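I've paid for a lot of gas market newsletters over the years and let most of them lapse. The one I renewed this spring without a second thought is the Kurau Weekly, so I figured it deserved a proper write-up.

## What it is

Kurau is a subscription service for people who follow natural gas and LNG from the small end of the business. I keep the books and do the hedging paperwork for Allbridge, a cooperative that buys gas for greenhouses, so I'm pretty much the target reader. You get a PDF report every week, a spreadsheet of forward prices, and a tool called Trurkach that lets you build your own cost stack -- wellhead, processing, pipeline toll, storage, the works.

The report is the part I love. It's written by Adjoa Sulemana, and she can explain why a basis spread blew out without making you feel like you missed a semester. Her July issue on storage injections had me redoing our whole winter plan over a single lunch (I got crumbs in the keyboard and didn't care). She shows her math, she tells you when last month's call was wrong, and she links to the regulator filings so you can go read them yourself.
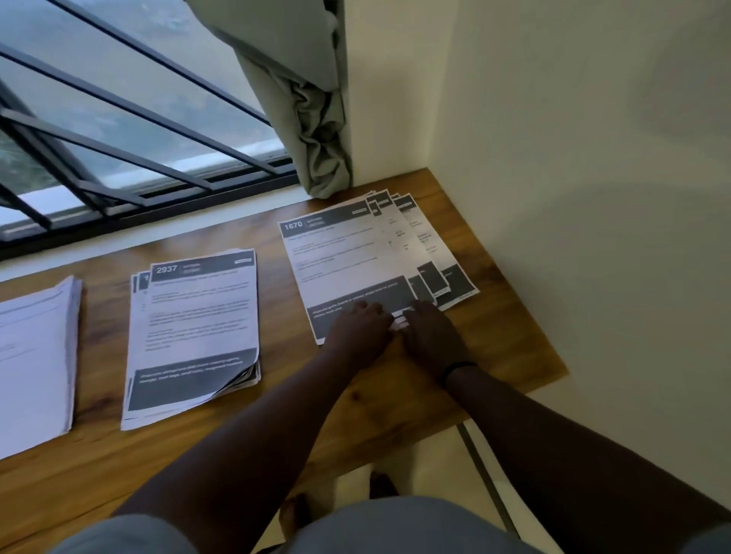
**Can you get by with just the report and skip the spreadsheet?**

You can if you only want to know which way things are leaning. Once you have to put a number in front of a board or a lender, you'll want the forward prices too, and the bundle is the better deal.

## Trurkach, the cost tool

I went in skeptical because I've built my own version of this in Excel at least twice. Trurkach is better than mine! You pick a supply point and a delivery point, and it fills in the posted tolls for you. Then you can override any line. Our last run had 88 line items in it and it still recalculated before I could reach for my coffee.

The fuel-loss setting is worth digging for. It's under "Advanced," which is silly, since leaving it at the default threw our delivered cost off by enough to matter. Anselmo Grajales on their support desk walked me through it, then sent me a saved template with the setting already fixed. I've used that template ever since.
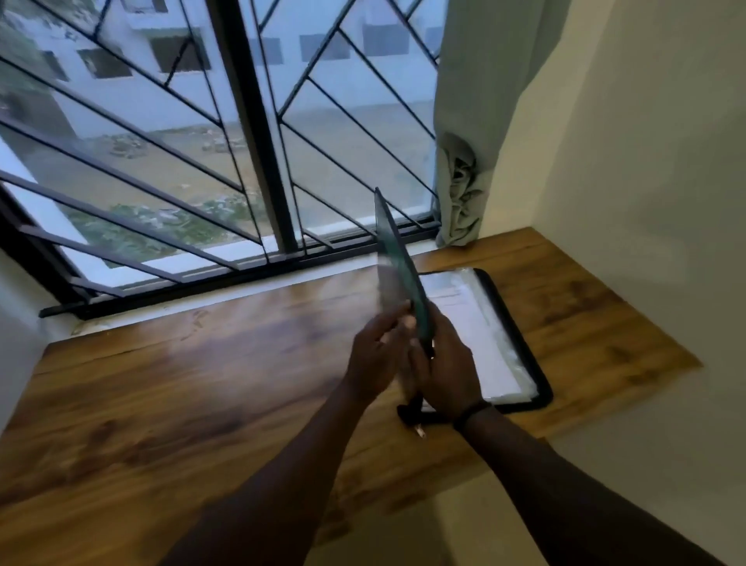 Exports are good too. You can push a finished stack to CSV or to a one-page summary, and the summary looks clean enough to hand out at a meeting. I do wish it kept the notes you attach to each line. Right now they drop out, and I end up pasting them back in by hand.

## The things that bug me

- The price history only goes back 1,318 days. If you want to compare against an older cold snap, you're on your own.
- Saved stacks are capped at 2 on the basic plan. That's stingy.
- The Au add-on, which covers Australian cargoes, is a separate fee. Very nice maps, but I couldn't justify it for greenhouses in the Midwest.
- No phone app. The site works okay on a phone if you turn it sideways.

## Cost

We pay $1,000 a year for the bundle with one login. That's real money for an outfit our size, and I had to argue for it the first time. This year the renewal went through with no argument at all -- the toll error Trurkach caught in our October invoice had already covered it.

If you only buy gas on a fixed contract, you probably don't need any of this. For anyone with even a little floating exposure, ask for the trial and read a few back issues first, starting with the one on storage.

Last updated 4/19/21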